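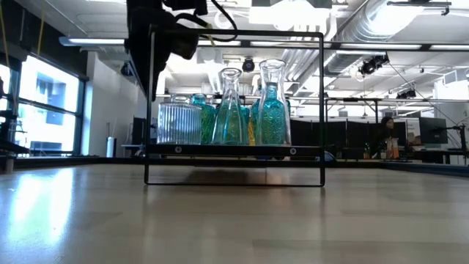

The Piren rack on a wooden tabletop, with glassware on the shelf.

I bought the Piren rack in June to get glassware off the counter without putting up a wall shelf. I rent, and the walls in my place are the kind that crumble when you drill them. The rack cost $40 at Futometti, which was less than the Saha version I had been looking at, and it shipped in a flat box.

The design is simple. It is an open black metal rectangle that stands upright, with a bottom rail that rests on the table, two side posts, a top rail and one shelf bar across the middle. All the bars are thin and square. There is no back panel and nothing to slide or fold. If you want drawers or hooks, this is the wrong product.

Assembly took me 5 minutes. The hex key in the box is fine. The shelf goes on last, and you should leave its screws a little loose until the side posts are standing straight. I tightened mine too early and had to back them out. The two small round screw heads show on the front of the shelf. Piren sells it in black only, and caps for the screws are not included. I would have liked caps.

The instruction sheet is one page of drawings with no words. Step 4 shows the top rail upside down, or at least it did on mine.

For a shelf this narrow it holds a fair amount. Mine has two tall clear carafes, a short ribbed jar and several colored bottles, mostly teal, and that is as full as I would go. Things end up crowded and the small pieces get lost between the big ones. The slim yellow one is hard to get at without moving a carafe first. With half as many pieces it would look better and be easier to use.

Height is the thing to check before you order. Carafes with long necks need the upper opening, so measure your tallest piece. The listing gives outside measurements only, and I had to write to Kanddale, the distributor, to get the inside ones. They answered the same afternoon.

The finish has held up. I wipe it with a damp cloth and it doesn't streak. Dust does show on the black, mostly on the bottom rail. The feet are bare metal, so I put felt dots under mine before it went on a wood table. A pack of 300 dots is more than anyone needs but it was the only size the store had.

Stability is good on a flat table. I can lift a carafe off one end and the rack stays where it is. I would not put it where a child or a cat can reach it, given that there is no lip on the shelf to stop anything from sliding off.

The space under the shelf is open. I keep it clear, but a tray or a row of low glasses would go there.

Pros: price, quick to put together, easy to wipe down, no drilling.
Cons: visible screws, no lip, no feet included, inside height not listed.

4 out of 5. I would buy it again at this price - at the Saha price I would want the lip.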